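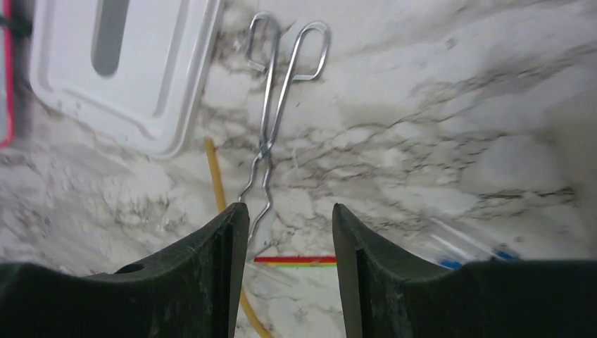 Home Data Notes Licence Contact

# Lalum removals quotes

Muchen Xie
Feb 19, 2021

Quotes for household moves, collected by ringing up removal firms and writing down what they said. One row per quote, 100 rows in all, covering moves between Stenditz and Fliltevbridge. Nothing cleverer than that.

## Files

- `quotes.csv` – the quotes
- `firms.csv` – firm codes and home town
- `stairs.csv` – floors at each end, and whether the lift was said to work

## Columns

`price` is in pounds, VAT included. `crew` runs from 1 to 4. `piano` is yes, no or "depends what you mean by piano", which two firms gave independently and I have kept.

`valid_days` is blank where the firm said the price held "for now".

## Known problems

Three firms quote by the hour and won't guess the hours. Their rows have a rate and no price, so don't average the column without looking at it first.

Packing is included in some prices and extra in others. The `packing` flag is right as far as I know, apart from firm 10, who changed their mind during the call.

All calls were made in February, a quiet month. Summer prices will be worse.

## Older version

The Han file used postcodes in place of towns and had the stairs upside down. Please stop using it.

## Licence

CC BY 4.0. Corrections welcome, sofas not.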